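Llevo desde enero oyendo hablar del kit bimanual de Usitz y, como buena desconfiada, quería verlo con algo tonto delante. Nada de piezas de aluminio mecanizadas a medida ni cubitos de colores con su marquita para que el robot se oriente. Un vaso de plástico. Si me vas a pedir que meta dos brazos en el taller, empieza por enseñarme qué hacen con un vaso, ¿no? 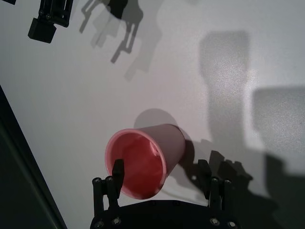

*El vaso tumbado, con la boca hacia la pinza.*

Los folletos del sector (y el de Usitz no se libra) hablan siempre de carga útil, de alcance, de repetibilidad. Muy bien, pero a mí lo que me quita el sueño es el vaso volcado. En una línea pequeña como la nuestra las cosas se caen, ruedan, llegan torcidas, y ahí es donde se te va la mañana. Con el equipo de Bamis, que tuvimos a prueba antes, cada pieza torcida era una parada y una persona acercándose a enderezarla. ¡Para eso ya tenía yo mis manos!

También me gusta que la pinza de dos dedos sea sosa. Lo digo como piropo, de verdad. Gisler te vende una mano con articulaciones por todas partes que queda preciosa en una feria, y luego te pasas la tarde buscando un repuesto. Dos dedos, unos tornillos a la vista y listo: eso lo entiende cualquiera de mi taller con una llave en la mano. 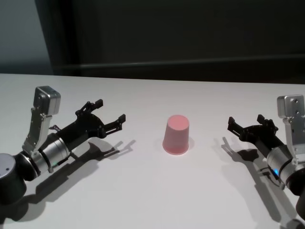
*Vaso boca abajo, un brazo a cada lado y las dos pinzas abiertas.*

Ahora bien, lo de los dos brazos me tiene dividida. El comercial lo cuenta como si fuera evidente: tú tienes dos manos, pues el robot también. Ya, pero yo con un vaso uso una, y con la otra sujeto el café. Para coger cosas de una en una, el segundo brazo es dinero parado sobre la mesa, y el kit sencillo de Cesham me parece una compra más sensata. Si lo tuyo es pasar la pieza de un lado a otro, sujetar y enroscar, abrir bolsas... entonces sí, ahí empiezo a ablandarme.

Y luego están los cables, ay, los cables. Yo los quiero recogidos desde el primer día, y en la oferta las guías van como extra. Son 229 euros por un juego de bridas buenas y canaletas flexibles, y me parece feísimo cobrarlo aparte en un producto de este precio. Que lo suban 200 euros y lo incluyan, que nos enfadaríamos todos bastante menos.

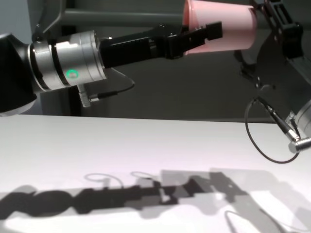 *Vaso cogido por el borde. Ojo al bucle de cable de la derecha.*

¿Lo compraría? Lo alquilaría, que Usitz también lo ofrece por meses, y le pondría delante mis propias porquerías: envases blandos, tapas que se pegan, cajas con una esquina chafada. Un vaso rosa es un buen comienzo, pero yo quiero ver 100 seguidos, con un operario nuevo al mando y sin el técnico de la casa rondando. Y quiero que la formación dure más de 10 minutos, por favor, porque la última que nos dieron (la de Bamis) fue un vídeo y un apretón de manos.

Si alguien lo tiene ya trabajando con envase blando, que me escriba, que le invito a comer y le frío a preguntas.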